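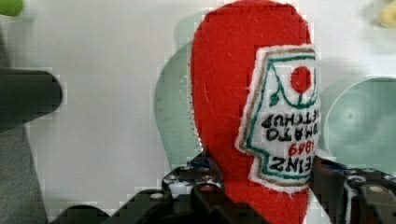

28/08/2024. Darkthorpe log, 6 min read

Rewrote the orientation check in the grasp planner. The old version took the major axis of the segmentation mask and stopped there, so a pose and its 180-degree flip scored the same. Plain objects never exposed it. The felt ketchup bottle does: held with the neck down between the fingers, its label reads upside down to the wrist camera, and the planner has no opinion on that. I now run a small text-direction classifier on the label crop and feed the sign back into the pose.

Replayed 500 stored grasps through the new node. 178 changed sign. Have not sorted which of those are corrections. Felt edges are still bad — compression blocks along the outline pull the mask outward, and the width estimate goes with it.

Controller untouched. Itemlow still logs finger width one tick late; ticket 1302 stays open. Tomorrow: timestamps first, then the mask.

Search this diary

Recent entries
Plarberg config loader, again
Notes on the Guimarães planner branch
Dropped messages on the wrist topic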